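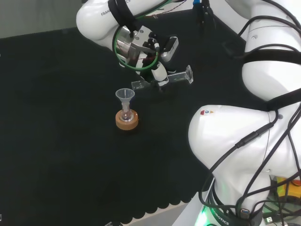
*Flask in its cork ring with the funnel in, and a test tube.*

27 Dec 2019

Glassware day. I have put this off since November, when the two boxes came from the house clearance at Arkesside, and the week after Christmas seemed as good a time as any. Started after breakfast with the kettle on twice, once for me and once for the sink.

The flasks first. The small one is the best of the lot. No chips at the neck that I can find, and it sits properly in the cork ring, which the larger ones don't. I want another ring or two that size. Harms used to sell them from a drawer under the counter, but the last time I went in the drawer was full of picture hooks. Will try the shop in Vemthorpe when it opens again after New Year.

The white plastic funnel fits the small flask well enough. The glass funnel from the Arkesside box has a crack down the stem, so I wrapped it in newspaper and put it out with the trash.

Then the test tubes. There were 30 in the box and 7 of them are no good. Most of those have nicks in the rim, and one has a white bloom inside that would not shift with vinegar or with the brush. The rest are the kind with a flared rim, which I like better because they don't slip through the rack. Dish soap, hot water, bottle brush, rinse, rinse again, then upside down on a towel. Cut my thumb slightly on one of the bad ones. Put a bandage on and carried on with gloves, which I should have worn from the start.

The black surface is good for this work. Clear glass is hard to see on the kitchen counter and I have knocked things over there before. The scalloped trim along the front catches on my sweater buttons and I may unpick it one evening.

Lunch was cold ham and the end of the red cabbage. Rain until two. Walked to the Tolley road mailbox and back, no one out.

In the afternoon I wrote labels for the shelf and lined the bottom of the second box with an old pillowcase. The larger flasks are in there for now, necks up, with socks between them. The stoppers are in a jam jar and still need matching to their bottles. Two look like they belong to nothing I own.

Paid the electric bill, 61 dollars. Soup for supper. Need to buy vinegar and a narrower brush.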